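Home | News | Meetings | Get Involved | Contact

Dumwood Travel Forum - minutes, June 2019

I took the notes again this month, so blame me if your best line got left out. We had a good turnout, 39 people by the sign-in sheet, and had to drag in the folding chairs from the hallway. The chair got us going a few minutes late because the coffee urn was still gurgling and you couldn't hear a thing over it.

1. Minutes from May

Approved with one fix. I'd written that the airport shuttle stops at Paredes Street on Sundays. It doesn't, and I heard about that from several of you before I even had my coat off! Sorry to anyone who stood out there.

2. Visitor permit fee

This took up most of the evening, as I figured it would. The county wants to keep the $10 overnight permit for out-of-state campers and RVs through the end of the season. The motel owners mostly like it (campers don't pay room tax, so fair's fair, they say). The folks who run the campgrounds don't like it one bit, and one of them told us she'd had families turn around at the gate when they heard there was one more thing to buy.

Somebody asked where the money goes. The county liaison said it goes to trail signs and the restrooms at the lake. I asked when we'd see the restrooms open past five and got a laugh but no date, so I'm putting it down here and will ask again.

We voted to send a letter asking for the fee to be dropped on weeknights. It passed, with 9 against. I'm drafting it and will pass it around before it goes out.

3. Police and road safety

The deputy who usually comes to these has been moved over to the courthouse and his replacement hasn't started. We got a written report instead, and the chair read it out. Two car break-ins at the lake trailhead, both with bags left on the seat. Please, please keep telling your guests to put things in the trunk.

There was a long back-and-forth on the speed trailer at the bottom of the hill. Half the room wants it moved up by the school and the other half wants it left right where it is. No decision - we'll wait for the new deputy and let that person have the headache.

4. Tour buses

Drotodska Tours has asked to bring about 120 day visitors on the second Saturday of each month, July to October. That's three buses, and we have parking for two. The bakery and the gift shop are all for it and so am I, to be honest, but we can't have them idling in front of the church like last fall.

The parking lot behind the old feed store was suggested. The owner is willing if someone else fills the potholes. The roads supervisor said he could spare some gravel, but he wouldn't be pinned down on how much. I'm to write to Drotodska and ask whether they could stagger the arrivals.

5. Member news

Stedance, out at the business park, is now a paid-up member of the forum. They're offering their front conference room for our fall meetings at no charge, and it has real air conditioning, which got the only applause of the night. We said yes to September and we'll see how it goes from there. 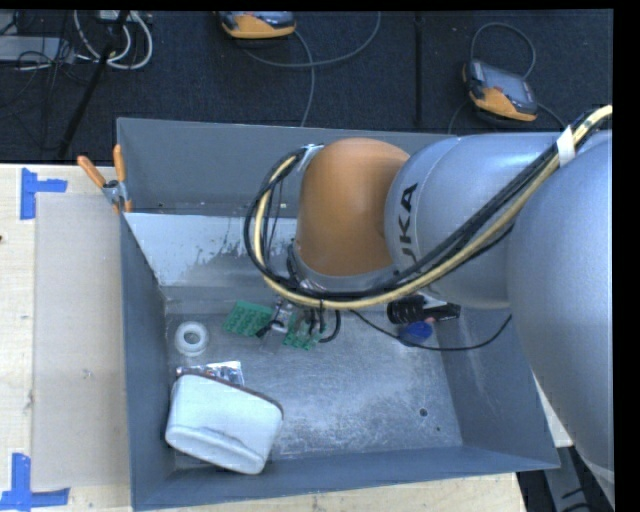 6. Summer brochure

The proofs are in and they look great, except the map still has the ferry on it. The ferry quit running two years ago! The printer will change it for free if we get all our corrections in together, so look over your own listing and send me anything that's wrong by the end of the week. Phone numbers especially. Two of you have changed yours and told everyone but me.

We also need someone to drive boxes out to the rest area on the interstate. I did it last year and my back still remembers.

7. Anything else

The lost-and-found box at the visitor desk is full. If you're missing a child's raincoat or a single hiking boot, come by. The hanging baskets on Main need water on Mondays now that the high school kids are out, and the sign-up sheet is on the desk by the door.

We wrapped up a little after nine. Next meeting is in the library basement at the usual time, and please bring back the folding chair if you borrowed one.

Share 4 | Comments 2
Contact the Dumwood Travel Forum | © 2019 | Back to top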